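Bench notebook, drawer-top clearing
Friday, September
Entered by Dexter Achterberg
4 comments | 2 shares

Task as before: clear the top of the gray drawer unit into the wire basket, one object at a time. Item A is the sponge, B is the bottle, C is the dark crumpled one that has been ruining my week. Today the arm refused to let go of C, then refused to admit it had picked up C, and then moved when it had no business moving. The last of those is the one that counts. Lau, please read the safety part before you touch the Zustetti software again.

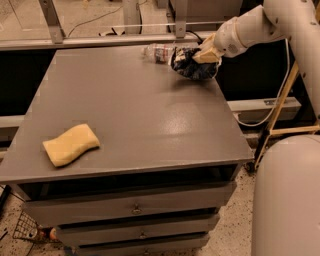
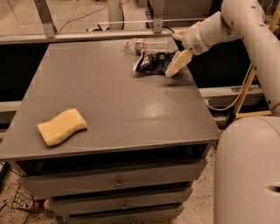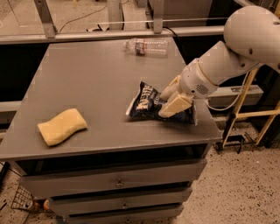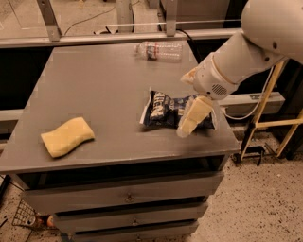
Sponge on the left, bottle on its side toward the back, arm in from the right in all four.

What went wrong

Two faults, which I spent most of the morning treating as one.

Fault one. The Grisari gripper closes on C, the arm lifts, travels to the basket, opens, and C drops. So far so good. Then the controller looks at the load on the wrist to confirm the hand is empty, sees 290 grams, and concludes that it is still holding something. It goes back over the basket and opens again. It was already open. It opens again anyway, with what I can only call conviction. After the retry limit it parks with "release not confirmed" and waits for an adult.

C does not weigh 290 grams. C weighs next to nothing, and that brings us to the other fault.

Fault two. On the next attempt the load read low instead of high, so with C properly pinched the controller decided it had missed. It opened, dropped C back on the top, and went down for another try, a little lower. Then lower again. By the third try the fingers were pressing into the top hard enough that I could hear the unit creak. I hit the stop. The pads have a dent on the inner face of the left finger that I don't remember from last week, though I can't swear to it.

Things I blamed, in order

The pads. Swapped them. No change, and I lost a screw.

The Darness controller's load filter. Turned it off, turned it on, made it slower, made it faster. The phantom weight arrived later or sooner according to taste.

Myself, for entering the tool mass wrong. Checked it against the sheet. It was right. I weighed the gripper on the kitchen scale anyway and it was still right.

The cable. I should have started here. The loop off the wrist is longer than it was before we moved the unit, and in the basket pose it hangs its weight out to one side and pulls. In the pick pose it does something else, and I think it was touching the ledge behind the unit on some approaches and being partly held up by it. So the wrist feels a cable that weighs one amount here and another amount there, and the software subtracts the same number from both.

Test: no object, arm moved by jog between the pick pose and the basket pose, cable left as found. The reading followed the pose every time. Then I held the loop up by hand (arm locked, stop pressed, I'm not an animal) and most of the phantom went away. Taped a temporary support to the arm housing and ran the poses again. Worst reading with the hand empty is now 70 grams, down from 290. That's under the release threshold. It is still more than C weighs, so using load to confirm a grasp on C was hopeless from the start and I would like whoever wrote that check to feel bad. I wrote that check.

The safety part

While it was parked on "release not confirmed" I reached in to put C back on the top. Parked, in my head, meant stopped. It meant waiting. Lau cleared the message from the desk, being helpful, and the arm swung back toward the basket for one more try with my forearm between it and the unit. It was at reduced speed and it missed me by enough. I said a word.

Log line 1,030 has the clear command, and motion starts on the very next line. No prompt or countdown in between. The program did what I told it to do in the spring, when I was the only one here and always sitting at the desk.

No blame on Lau. Anyone looking at that screen would have clicked the box. It says "OK".

Changes, as of this afternoon

- Clearing a message no longer starts motion. It needs the resume button on the pendant, and the pendant goes with whoever is reaching in.
- Stop pressed before hands go anywhere near the top. Parked doesn't count.
- Downward search limited to one retry, then it gives up. It used to have no limit on depth, a decision I have no memory of making.
- Grasp check on light items uses finger opening instead of load. A crumpled thing closes down to nearly nothing, so I expect this to fail too – differently, at least.
- "OK" button relabeled "Clear message (arm will not move)". Long, but it fits.

Still open

Proper cable bracket. The tape will let go over the weekend, as tape does. I want the loop shorter with the anchor closer to the elbow, and somebody has to check that the wrist can still make its full turn without pulling it tight.

Payload calibration in several poses instead of one. Darness supports this, on a page of the manual I had been using to level the monitor.

Look at the left finger pad again under a decent light. If it's dented, order a pair.

Missing screw, short, from the pad swap. I have looked in the drawers. If you find it, the gripper is on my bench.

Related entries
Grisari finger pads, wear after swap
Zustetti message boxes: which ones start motion
Moving the drawer unit, and what came unplugged
Sponge placement, tenth time lucky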